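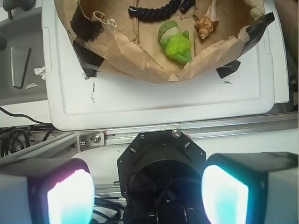 Sorting Small Items into Paper-Lined Bins

This guidance applies to all small loose items received at the Storkby store room. Questions should be addressed to Kamol Nuchit.

Preparing the bin

1. Line a shallow bin with brown kraft paper. Allow the edges to fold inward over the rim.

2. Fix the bin to the surface with tape. Four short pieces are sufficient - two on each side.

3. Place soft toys, shells and similar items on the paper in a single layer. Metal parts such as brackets go in a separate grey bin.

Using a paper bag

4. Stand the bag on a white tabletop and open it fully. Rope should be coiled and laid to one side of the opening, so that a bread roll or other light item can be reached without lifting it.
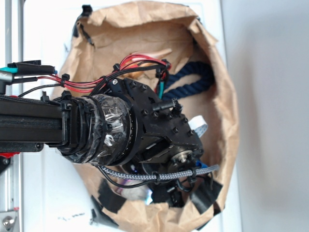 5. Remove scraps of paper from all bins before they are returned to the shelf. No bin may hold more than 200 items.

Issued June 2022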